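# Brushes and a new map for the Plona

11 February 2018

I look after the Plona, the sweeping robot that does the station square in Idville. It had 460 hours on the side brushes, so they were due.

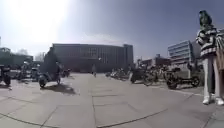 *The square, with the long grey building at the back and bikes and scooters parked on the slabs.*

The brushes come off with one bolt each. The left one had string wound round the shaft, right down to the seal, and I had to cut it out with a knife. New seal from Villanueva, a bit of grease, back on. The bolts want 12 Nm and no more -- I stripped one last April.

Then the map. The parked two-wheelers are never in the same place twice, so I've stopped drawing round them and just given that strip a slow zone with a wider stopping distance. Walls and the low buildings stay fixed. I also set the brush height a touch lower for the joints between the slabs, where grit collects.

The front scanner window needed a wipe, soft cloth and water only. I ran one lap with the brushes up, following behind with the stop button, then one with them down. It missed a corner on the second lap and I haven't worked out why.

Battery reads 63 per cent after both laps. Still to do: the rear castor, which squeaks.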